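How Pro Wrestlers Fall Down

Falling is a job. Wrestlers call it "taking a bump."

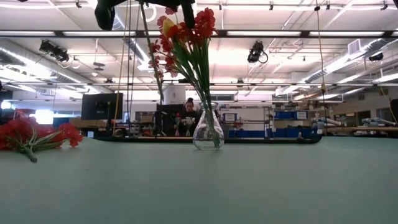 Tuck your chin
Your head stays off the mat.
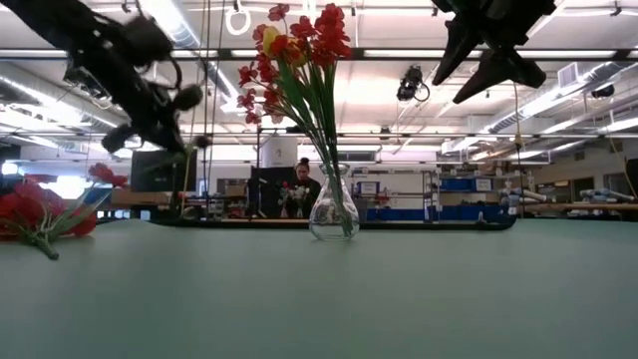 Ha-rang Seok practiced flat falls for five months before her first match. Fans threw flowers – red ones, mostly, like the bunch lying on its side on the green table. She landed on hers.

Slap the mat
Big noise, and 800 people gasp. 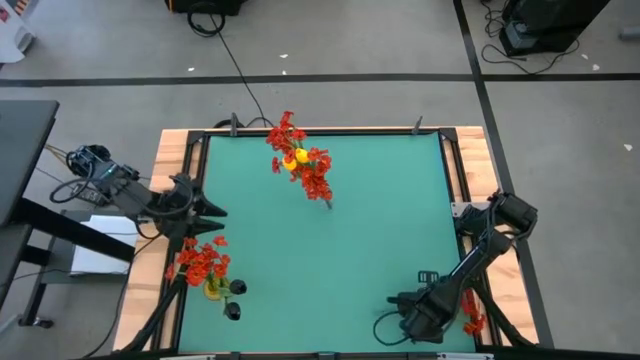
Breathe out
Then lie there looking ruined. This part is acting. 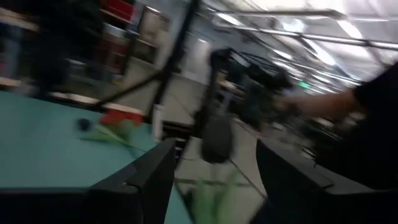

A teal tabletop, a little blurry

Beds don't count as practice mats. Ask Ha-rang's mom.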